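Wirwood Cricket Development Program
Progress Report to the Flandach Fund, Second Reporting Period
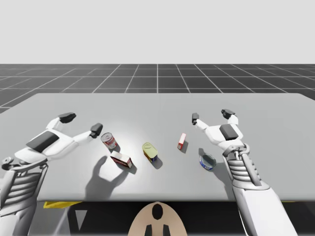

1. Purpose of this report

This report covers the second period of the grant awarded to the Wirwood District Cricket Association for junior and women's cricket. It sets out the work completed through the end of February, the use of funds to date, and the changes we ask the Fund to approve before the outdoor season opens. It was prepared by Gervasio Ledesma, Program Manager, and reviewed by Gianni Ruggiero, Head of Coaching.

2. Participation

The program has 136 registered players under the age of 16, drawn from nine clubs. All nine took part in the indoor winter league, which was played at the Farina Sports Hall on a six-a-side format with a soft ball for the youngest age group and a hard ball for the two older groups.

Attendance at winter nets held up well until the school holidays and then fell. It recovered in part during February. The drop was sharpest among 14- and 15-year-olds, many of whom also play basketball, and coaches report that the late session time at Farina was a problem for families without a car. The early slot has now been given to this age group, and the adult second team has moved to the 8:30 p.m. session.

The girls' section remains smaller than planned. We had intended to enter two teams in the summer competition and now expect to enter one, with the remaining players placed in mixed teams at their home clubs. Recruitment visits to schools are continuing, and the second team will be reviewed at midseason.

3. Coaching

The foundation coaching course was delivered in full. Every member club now has at least one qualified junior coach, which was a condition of the first grant payment. The advanced course was postponed when the visiting tutor withdrew, and a new tutor has been engaged for the spring.

Mr. Ruggiero has rewritten the bowling section of the coaching handbook. The new text sets limits on overs per spell and per day for each age group, and match managers will record overs bowled on the back of the scoresheet. Two clubs objected that the limits would be hard to apply in short-sided matches. After discussion, the limits were kept and a rule was added allowing a batter's retirement to shorten the innings when a side has fewer than eight players.

Wicketkeeping has been the weakest area of the junior program for several seasons. A separate keeping group now meets before general nets and works mainly on footwork standing up to the stumps. The group is open to any player, and several who came to it as batters have asked to stay.

4. Grounds and equipment

The artificial pitch at Stumon Park was laid in the fall and has settled evenly, apart from a shallow dip at the pavilion end. The contractor has accepted that this falls under the warranty and will lift and relay the carpet before the first match. No extra cost to the grant is expected.

The two-lane net cage at the same ground is not complete. The posts and concrete footings are in place, but the netting supplied was the wrong gauge for hard-ball use and was returned. Replacement netting has been ordered. Until it is fitted, senior players will use the existing nets at the Wirwood ground, and Stumon Park will be used for junior sessions on the open pitch.

Junior helmets, pads and gloves have been distributed to all clubs. Each club signed for its share and is responsible for checking helmets at the start of the season.

5. Finance

Spending is within the approved total. Hall rental came in $400 over its budget line after extra sessions were added for the keeping group. This was met from the unspent portion of the advanced coaching course, and the course will now be paid for in the next period from the same line. The full statement of accounts is attached as Appendix A.

6. Requests to the Fund

The Association asks the Fund to approve the following:

Carrying forward the balance of the coaching line into the next reporting period.

A revised completion date for the net cage at Stumon Park, from the end of winter to the end of spring.

A change in the target for girls' teams from two to one for the coming summer, with the original target kept for the year after.

7. Next period

Work in the next period will center on the start of the outdoor season, the advanced coaching course, and the completion of the nets. The junior fixture list has been sent to clubs in draft, and comments are due before it goes to print. A joint umpires' and scorers' evening will be held at the Wirwood pavilion, and representatives of the Fund are invited to attend.

Gervasio Ledesma
Program Manager, Wirwood District Cricket Association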